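Search this book Go
Textbooks > Salon Practice > Unit 2 > Chapter 7
Last updated: June

Chapter 7: Storing Small Decorations

Beads, flakes and charms are easily mixed up. This chapter sets out the Rarnlow method, in which every item has a fixed compartment.
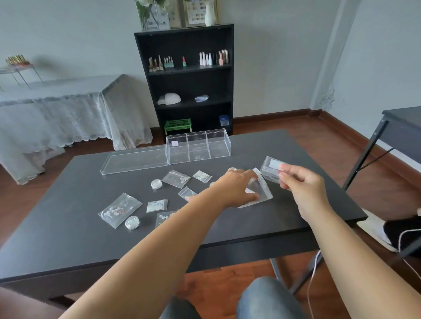 When should stock be sorted?
At the close of each working day, before the table is wiped.

Bags and round jars may share one organiser — provided that each compartment holds one type of item.
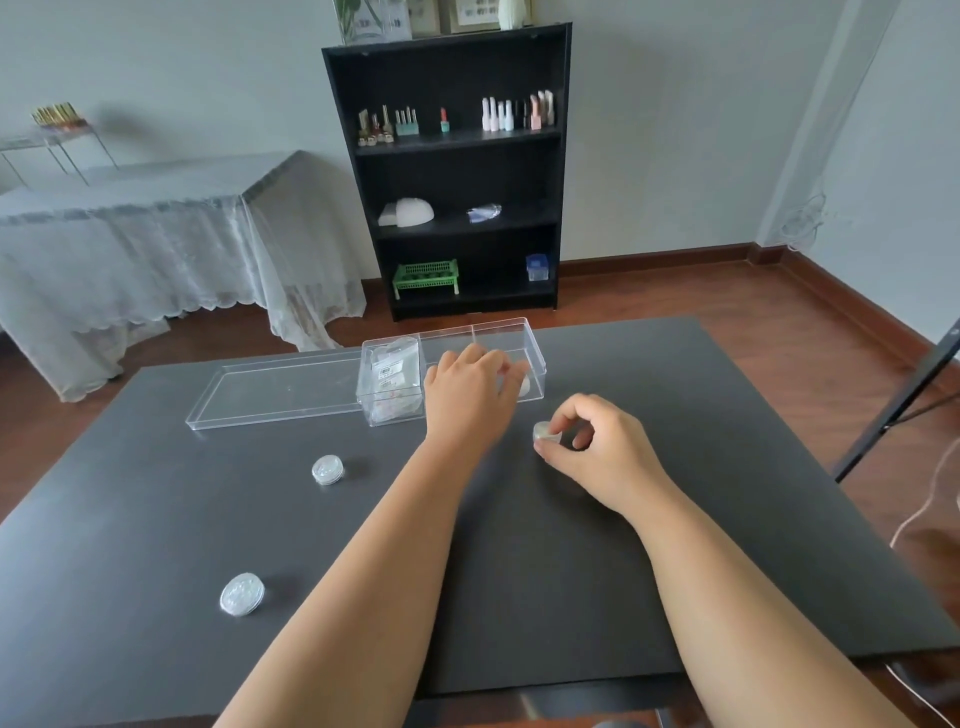
Fig. 7.2 Placing items in a divided box

Learners should take the lid off fully and set it flat beside the box. Labels should face forward.

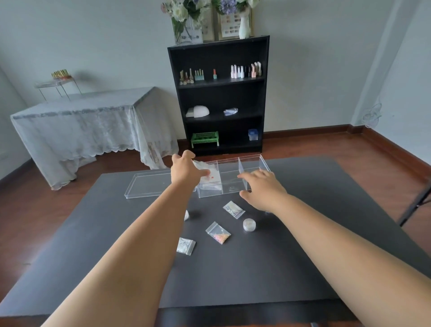

J. Alvarado, Course Author, Humer College

Section 7.1 begins with bags, which are filed upright by colour.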